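Home | Kitchen | Laundry | Shed & Workshop | Odds and Ends

Cloths, tea towels and the smell

Oct 3, 2022
By Gaétan Kennedy

Print this page | E-mail this to a friend

Right, after the oven piece in July I had a little heap of messages, and most of them weren't about ovens at all. They were about dishcloths! Specifically the sour, pond-ish smell that comes up off a cloth the moment you wipe the table with it, even when you could swear it was clean on this morning. I've had years of that smell and I've tried most things, so here goes.

First, where you leave it. Mine used to live in a ball behind the washing-up bowl. If you do nothing else, stop doing that. Open it right out and hang it over something, the oven rail or the edge of a bucket or a peg on the window catch. I've got a little stick-on rail from the hardware shop in Broveslow and it has outlived two kettles. Folded in half over a rail is fine, folded in four isn't, the middle stays damp till bedtime.

Second, grease. A cloth that feels slimy after a wash has still got fat in it, and fabric softener makes that worse (I gave up softener on anything that wipes or dries, and my tea towels started drying plates again within a couple of washes). Rub a drop of washing-up liquid straight into the cloth before it goes in the machine. Tea towels too, if you're the sort who grabs one to lift the roasting tin. I am.

Hot wash for cottons, as hot as the label lets you. Microfibre I do cooler and never with towels, as it picks up every scrap of fluff in the drum and then puts it all back on your windows. My neighbour in Ismont boils her cotton ones in an old jam pan with a spoonful of soda crystals, and they come up beautifully, but do open a window and please don't use the pan for jam afterwards.

Stains. Tea and coffee come out with an overnight soak in oxygen bleach. Turmeric is a pest, so get what you can out and then peg it on the line in full sun, it fades more than you'd think. Beetroot wants cold water straight away. Anything new and brightly coloured gets washed by itself the first couple of times. I once turned 17 white napkins a sort of sad lilac and my sister still brings them out when I come to lunch.

For the everyday rinse, between proper washes, I just use the tap and a bit of elbow grease. Get it right under the flow, bunch it up, rub it against itself and keep squeezing until there are no suds left.
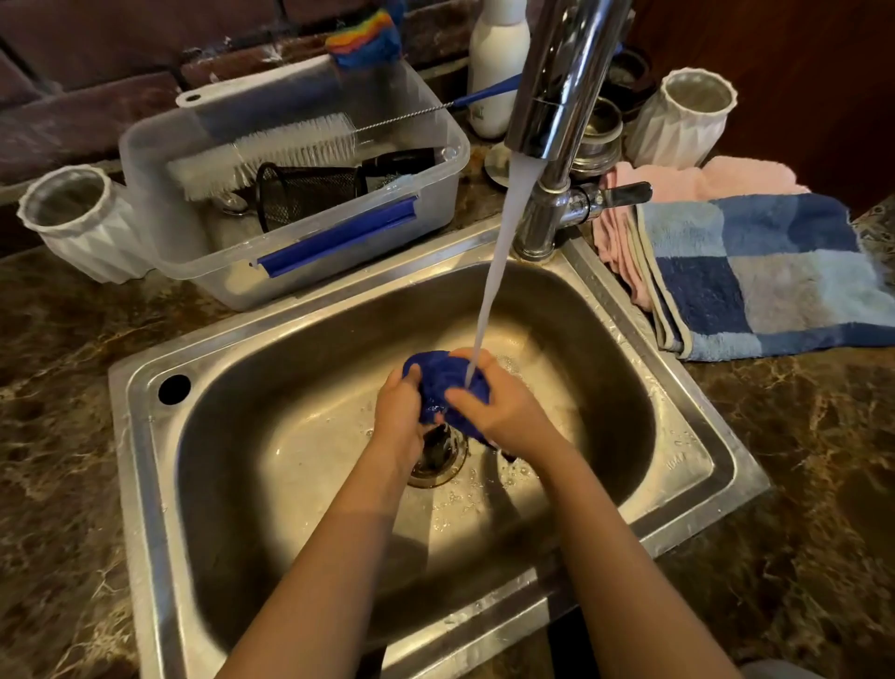
Rubbing a blue cloth through under the running tap.

Then wring, shake, hang. If your hands are bad, wrap the cloth round the tap and twist the two ends together, it takes far less grip (only if your tap is a solid one, mind, don't come to me about a wobbly one).

And when they go thin, demote them. Kitchen to bathroom, bathroom to floor, floor to bike chain. Mine end up in a biscuit tin in the shed.

Next time, limescale round the plughole.

Print this page | E-mail this to a friend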